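How to Write a Material Log for a Group Show

By Jayanthi Varma
14 Feb 2020

A material log is a short written record of what an artwork is made of, how it behaves and what it needs. I started keeping them for Forkemine, a project space that shows work in wax, clay, found plastic, paper and anything else artists bring in. The steps below are the ones I use for a group show, but they work just as well for a single piece in a studio.

You need a notebook or a plain text file, a tape measure, a soft pencil and an hour with the artist. Don't start with a form. Forms make people write "mixed media" and move on.

Step 1. Name every material

Ask the artist to list each thing that went into the work, including glue, primer and thread. Write the everyday name first and the trade name second. If the artist doesn't know what something is, write "unknown plastic" or "unknown resin" and note where it was bought or found. A guess written down as fact causes trouble later, when someone picks a cleaning product.

Step 2. Describe the surface

Put down whether the surface is matte or glossy, rough or smooth, and whether it marks when touched. One sentence per material is enough. Do this with the work in front of you and a window nearby. Gallery lighting hides scratches.
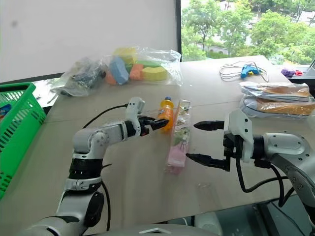 Two arms over a wooden tabletop, with a small orange bottle near one of the grippers.

Step 3. Ask what the material is doing there

This is the part most people skip. Ask why the work is wax and would be a different work in plaster. Write the answer in the artist's own words, even if it is half a sentence. When we did this for Steyn, a show of cast pieces in November, one artist talked for 30 minutes and the line we kept was "it remembers my thumb." That went on the wall and also in the log.

If the artist has no answer, leave the space blank and come back to it after the opening.

Step 4. Record weight and size

Measure the work at its widest points and weigh it if you can. For soft work, measure it hanging and lying flat — the two can differ by more than you expect. The longest cloth piece in Purkport grew 21 mm over the run, and we only knew because of the first entry.

Step 5. Write down the wrapping

Wrapping is a material too, and it touches the work for longer than any visitor does. Say what goes against the surface, what goes around that and which side faces up. A flat parcel in pink plastic, like the one lying on the pale tabletop, should be described by its color and shape as well as by what is inside, so whoever opens it can match it to the right page. Keep tissue between plastic and any painted surface.

Step 6. Give the entry a number

Use one running number for everything and never reuse it. Ours is at 1133. Write it on the log page, on the wrapping and on a paper tag tied to the work.
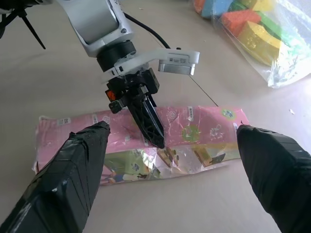 Keep the log somewhere the artist can read and correct it. At Etik we print 2 copies, one for the office and one that travels with the work. Corrections go in with a date and initials, and the old wording stays legible under a single line. A black pointed tool pressed against a wrapped package, even a flat one in pink plastic, is worth a line in the log as well: note what touched the wrapping and where, near the center or toward an edge. Check that spot first when the parcel is opened.

Go back to each entry when the show comes down. Repeat Step 2 in the same light and write the new description below the first one.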